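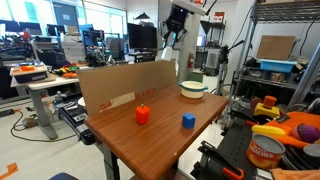

Gisela Harms asked after the last session whether the edge crush value printed on a box can be read directly as a stacking limit. It can't. Edge crush describes the board, stacking describes the finished box in a given warehouse, and most of this handout is about the steps between the two.

Print this page | E-mail this page
Reading time: 6 minutes

Packaging Materials, Unit 4
Corrugated board: from board test to stacking load

4.1 Structure and terms

Single-wall board has two flat facings (linerboard) glued to a wavy inner layer (the medium). The waves are called flutes. Double-wall board has three flat sheets and two mediums. In a standard slotted container the flutes run vertically in the side panels, so that they act as small columns when boxes are stacked.

Flute sizes are named by letter, and the letters do not follow the order of size. A is the tallest of the common flutes, then C, then B, then E. Taller flutes give a thicker board, better cushioning and higher stacking strength. Shorter flutes give a flatter surface for printing and better resistance to flat crush. C flute is the usual choice for shipping boxes. Caliper is the measured thickness of the board and should be taken away from score lines and printed areas, where the flutes may already be partly crushed.

Machine direction is the direction of travel on the corrugator. Flutes lie across it. Board is stiffer in bending along the machine direction, because the facings carry most of the bending load and their fibers tend to line up that way. Students confuse this every year. Stiffness in bending and strength in edge compression are separate properties and are tested separately.

4.2 The tests

Edge crush test (ECT). A small upright specimen is compressed parallel to the flutes until it fails. The result is a force per unit width. Cut edges must be parallel and clean. A dull blade lowers the result.

Burst test. A rubber diaphragm is pushed through a clamped sheet. The result reflects the tensile strength and stretch of the facings and says little about stacking. It remains useful for boxes that are handled roughly or hold heavy loose contents.

Box compression test (BCT). An empty, sealed box is compressed between platens. The result is the peak force. Specimens are conditioned at 23 °C and 50 percent relative humidity before testing, and a result without a stated climate should not be used.
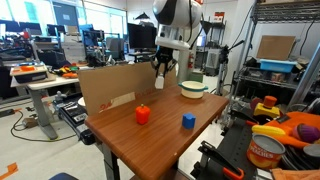 ECT and BCT are linked by the simplified McKee formula, in which compression strength is proportional to the edge crush value times the square root of board caliper times box perimeter. Two points follow. Doubling the ECT doubles the estimate. Doubling the perimeter raises it only by a factor of 1.41, so large boxes are weaker in relation to their footprint than small ones. Box height does not appear. The formula was fitted to ordinary slotted containers and should not be applied to very shallow boxes, to trays, or to boxes whose length is several times their width.

4.3 Why the laboratory value is not the working value

The BCT is a short test on a fresh box in a mild climate. Four effects reduce it in service.

Time. Board under constant load creeps. A box that carries a given load for a minute may fail under the same load after some weeks. For 100 days of storage a multiplier of 0.55 is used in this course.

Humidity. Paper takes up moisture from the air and loses stiffness. The multiplier at 50 percent relative humidity is 1.0. At 80 percent it is 0.68, and at 90 percent it is 0.48. Cycling between dry and humid air is worse than steady humid air at the same average.

Stacking pattern. The corners of a box carry most of the load. In a column stack the corners line up, and the multiplier is 0.85 for small misalignment. In an interlocked stack the corners of one layer rest on the middle of the panels below. The multiplier is then between 0.4 and 0.6. Interlocking is more stable in transport, and that is why it persists – the price is paid at the bottom layer.

Pallet. Overhang leaves one wall or more without support. Multipliers from 0.6 to 0.8 are used, depending on how many edges hang over. Wide gaps between deck boards have a similar effect.

4.4 Worked case: Drurkier

The Drurkier exercise uses a single-wall box with a tested BCT of 2056 N. Each box has a gross weight of 115.7 N. Stacks are four high, so the bottom box carries three others, a load of 347 N. Storage is 100 days at 80 percent relative humidity. The stack is interlocked, with a multiplier of 0.5, and there is no overhang.

Working strength = 2056 × 0.55 × 0.68 × 0.5 = 384 N

The working strength exceeds the load by 11 percent. This is a thin margin, given that test results within one production batch can easily vary by as much.

With a column stack the last multiplier becomes 0.85 and the working strength rises to 654 N. With the interlocked stack and an overhang multiplier of 0.7, it falls to 269 N, and the bottom box is expected to fail before the end of storage. The board is the same in all three cases.

The contents have been ignored so far. Rigid contents that fill the box to the top, such as cans, carry part of the load themselves. Bags of snacks carry almost none. Unless the contents have been tested under load, treat the box as empty.

4.5 Problems

1. Repeat the Drurkier calculation for 90 percent relative humidity, first interlocked, then as a column stack. State whether each stack is acceptable.

2. The Sonuno box has the same board as the Drurkier box and twice the perimeter. Estimate its BCT and state which assumption of the formula is most likely to be broken.

3. Toker proposes replacing C flute with B flute at equal ECT. Explain the effect on BCT and on print quality. No numbers are needed.

4. Eren specifies board by burst strength alone. List the further data you would request before approving a stack 12 layers high.

Solutions to 1 and 2 are due in May, with units shown at every step. Problems 3 and 4 will be discussed in class.

This site uses cookies to remember your settings. Accept | Manage preferences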